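Two-arm handover: planner says fine, arms disagree

plimby_dan
OK so I've been fighting this for 8 evenings now and I need fresh eyes. Two small arms on one rail, facing each other, and all I want is a handover. Left arm holds the part, right arm comes in low and takes it. I wrote the coordination layer myself (called it Putau, don't ask) on top of the Mao planner. In sim it's beautiful! On the table the right arm gets to the last little stretch and starts hunting back and forth like it can't decide.

I have the wallpaper up on all three walls because I want the perception model to quit caring about backgrounds. Left gripper has the white piece with the green label, right one is on its way to it: 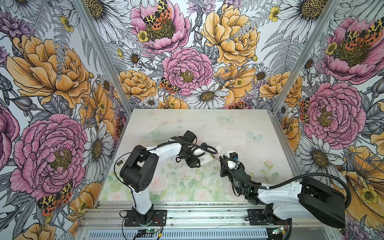

Re: Two-arm handover: planner says fine, arms disagree

jhao
Nice flowers. I bet your trouble is in the pose estimate. You've got white parts, white links, and daisies with white petals all over the walls. I'd log the estimated part pose with both arms frozen and see how much it wanders. If it jumps, the planner is replanning against a moving target and the hunting is exactly what you'd get.
- Jianhua Hao

Re: Two-arm handover: planner says fine, arms disagree

ratchet_moth
Gotta disagree with jhao. Why is vision in the loop at all at that point? The left arm already has the part! You know where its gripper is from the joint encoders, so grab the pose once, stick it to the left gripper's frame and turn the camera off for the final approach. I did this on my Praletti setup in February and never looked back.

jhao
That works if the part never slips in the grip and your base-to-base calibration is good. With hobby arms I trust neither.

ratchet_moth
So calibrate them. It's 20 minutes with a touch-off routine.

plimby_dan
Froze both arms and logged it like jhao said. The pose wanders 5 mm, mostly sideways, and every so often it flips end for end, which I never would have caught by watching. So yeah, vision is at least part of it. I put a filter on the pose and the hunting got smaller but it's still there.

kelp_and_servo
How often does Putau replan? If you're throwing out the trajectory every time a new pose shows up, each new one probably starts from zero velocity. I'd seed the next plan with the current joint velocities before touching anything else.

plimby_dan
...it starts from zero. Ugh. Fixing that tonight, then I'll try ratchet_moth's locked pose as a separate run so I can compare the 2 properly.

jhao
Post the logs from both please. I still say the locked one will miss sideways.

Related threads
Mao planner ignores my joint limits
Filtering flipped poses on symmetric parts
Base-to-base calibration without a checkerboard
Plimby gripper driver drops commands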